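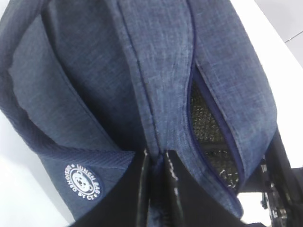
A blue fabric lunch bag, seen close up.

The café chain Joly will give free packed lunches to people in temporary housing from July 2024, together with the local charity Flinby. Each evening, unsold sandwiches and soup from six Joly shops will go to the charity's kitchen in Grirnora, where staff prepare the lunches for the next day. The plan is to give out 200 meals a week. 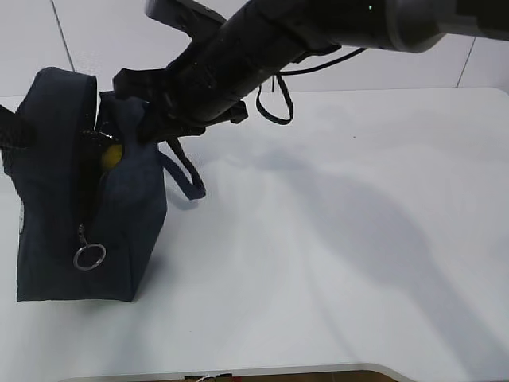
The project started in March as a small trial with two shops. Sumaiya Bandara, who leads the work at Flinby, said the trial went better than she had expected. "People told us that they want a proper lunch they can take to work or to college," she said – "and they want to choose it themselves."

Joly will also offer nine paid training places in its shops to people who use the service. Applications can be made at the Flinby office on Unar Street.

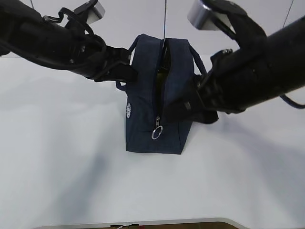
Navy bag with a zip and a small white emblem.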